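Speaker notes: Keeping a patrol roster full through the whole season
Club development evening, session two
Allow 40 minutes, then questions

Opening

Good evening. I'm from Catum Surf Life Saving Club and I look after the patrol roster. I have done the job for six seasons. Before that I was on the roster and complained about it like everyone else.

Tonight is about how we fill patrols between the opening weekend and the end of April. It isn't about recruiting. We have 232 members on the books and 100 of them hold a current award, so on paper we have plenty of people. What we had was a roster that looked good in the first month and fell apart after the holidays.

(Ask for hands: who here has canceled or shortened a patrol because they were under numbers? Leave time for people to look around.)

Where we started

Our old system had 12 patrol teams. Each team had a captain, a vice captain and whoever the captain could persuade. The teams had been built up over years from friends and families. That was good for the barbecue afterward and bad for coverage. If one family went away, the team lost half its strength on the same morning.

Swaps were done by phone or text between members. The captain often found out at the flags. The roster pinned up in the clubhouse was printed before the season and never changed, so by the middle of summer it was mostly wrong.

We also had teams with three people who could drive the inflatable and teams with none. The ones with none borrowed a driver every time, and it was always the same driver.

First change: build teams by skill

We started by listing what a team has to have on the sand before the flags go up. Then we went through the members by award and placed the scarce skills first. Drivers went in first, then advanced first aid, then captains, then everyone else.

Friends and couples could ask to be together and we said yes where we could. We kept families together when they had a child in juniors, as one car trip matters to them. We did break up two teams that had been together for a long time. Those were hard conversations. I would have them in person and well before the season, in winter if possible. I did one of ours by email and spent a month repairing it.

(Pause. Somebody usually asks whether anyone quit. Two people moved to other clubs. One has come back.)

Second change: one place for swaps

All swaps now go through one shared sheet. The rules fit on half a page:

A swap is only a swap when both names are in the sheet.
The replacement must hold the same award or a higher one.
Swaps close at 6 p.m. the evening before the patrol.
After that, call the captain. A text doesn't count.

We looked at paid software and decided against it for now. The club at Dolan uses a paid system and likes it, so talk to them at the break if you want to compare. For us the sheet is enough, and our older members were able to learn it in one sitting at the clubhouse.

The first few weeks were messy. People wrote in the wrong row and one member deleted a whole weekend. Lock the columns people don't need to touch and save a copy every week.

Third change: a reserve list

Each weekend has a short reserve list. Being on reserve means you are in the area, have your gear ready and can be on the beach within the hour. A reserve shift counts as half a patrol toward your season hours, even if you are never called. If you are called, it counts as a full patrol.

The half credit is what made it work. When we asked for reserves without any credit we got the same few names every time. With the credit, the list filled for most weekends before the season opened. Nursing staff and shift workers liked it in particular, as they could see their work roster only a few weeks ahead.

(If short of time, skip to the section on captains.)

Juniors and parents

Many of our parents are on the beach every week anyway with the nippers, and a lot of them will take a bronze course if somebody minds the younger children. We tried running the course at night and had poor attendance. We moved it to the morning, at the same time as juniors, with a supervised room upstairs for the little ones. Attendance improved straight away.

It doesn't take much to run the room. You need two adults with the right checks, a sign-in sheet, snacks without nuts, and quiet things to do on a table such as drawing, picture books and colored blocks.
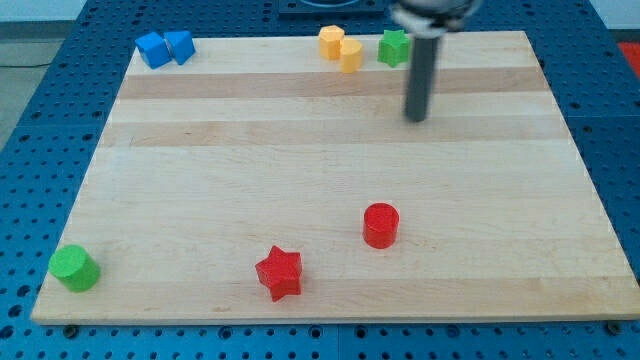
Captains

A roster only works if the captains run it. We ask more of ours now, so we try to give them more in return.

Before the season, every captain gets an evening with me and the club captain. We go through the team, the skills, who is new and who has a knee or a shoulder to be careful about. Captains get a one-page sheet for the start of each patrol: conditions, positions, rotation times, radio check, who is on first aid. They don't have to use our layout, but they do have to brief the team.

During the season I call each captain once a month. It takes ten minutes. Most problems I have fixed were ones I heard about on those calls, and few of them were on the sheet. Somebody is bored because they always get the same post. Somebody is nervous in the boat and hasn't said so. Somebody is about to move house.

New members are placed with a captain who wants them. Some very good captains are not good with beginners and will tell you so if you ask.

Training on patrol

We ask every team to run one short drill per patrol, at a quiet time. It might be a board rescue, a spinal carry or a radio exercise. Twenty minutes is plenty. The captain writes down what was done, and over a season every team should get through the full list.

It helped attendance more than I expected. A flat gray day with no swimmers is dull, and dull patrols are where people start to drift. A drill breaks up the shift and new members get to practice with the people they will be working beside.

Be careful about gear. Always keep a rescue board and tube free and set at the flags during a drill, and have the people on watch stay on watch.

What didn't work

We tried fines for missed patrols. We collected very little and it caused bad feeling, so it lasted one season.

We tried a points table on the wall. The people at the top enjoyed it and the people at the bottom stopped coming into the clubhouse.

We tried sharing patrols with Purnex, the next beach north of us. The members got on well, but the radios were on different setups and the paperwork had to be done twice. I would try it again with more planning over the winter.

Money

The sheet cost nothing. Printing was small. The one real cost was rash shirts and hats for the reserves, so that a person called in at short notice looked like part of the patrol. Gimex, the hardware store in town, paid for the hats and we put their name on the back. If you go to a local business, ask for one item with a price on it. We had asked Gimex for general support two years running and got a polite no both times.

Results

We had no patrols canceled last season. We still had some that were thin, mostly in the last weeks of January, and I don't have a full answer for that part of summer. Late swaps dropped once the 6 p.m. rule was in. Captains tell me they spend less time on the phone the night before.

Our renewals were up a little. I can't say how much of that was the roster, as we also had a warm season and a new hot water system in the showers.

If you want to start

Do the skills list first. It takes one evening with your membership records and a pot of coffee, and it will show you where you are short. Leave the rest until you have seen it.

Copies of our swap rules, the captain's sheet and the drill list are on the table by the door. Take them and change whatever you like. The drill list is last season's version and the radio section needs updating, so check it against your own procedures.

(Questions. Repeat each one into the microphone for the people at the back. Finish by 8:30, as the hall has to be locked.)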